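Search this site
Search

Grippers join the snack packing team at Keltness
September 5, 2019 | By Estela Cáceres

Packing mixed snack boxes at Keltness is changing. Since June, 32 packers have taken turns teaching the work with hand-held grippers, picking up bars and packets one at a time. Aleksi Savolainen says no jobs will go. Hours spent on repeat picks will move to checking and labeling.
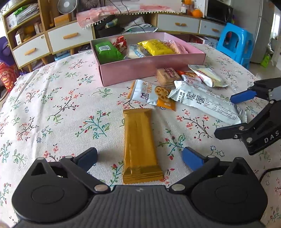
Shifts with the grippers are limited to 20 minutes, and pay stays the same. Sign up with Aleksi.

Last updated: September 5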